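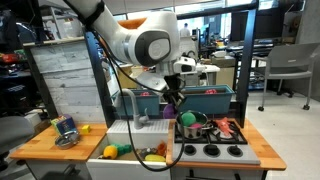 # Estura House

Estura House is a four-story office building in the Plustusitz business park. It was designed by Hiếu Đặng for the developer Sornavex and has 14 office suites above a ground floor of shops and a café.

## Design

The floors are arranged around a central stairwell lit from the roof. The north side is clad in brick, and the other sides are mostly glass with fixed metal shades. A basement garage has 52 parking spaces.

## Tenants

The engineering firm Tzanetos leases the top two floors. A meeting hall on the second floor is rented out by the day and is closed on Tuesday.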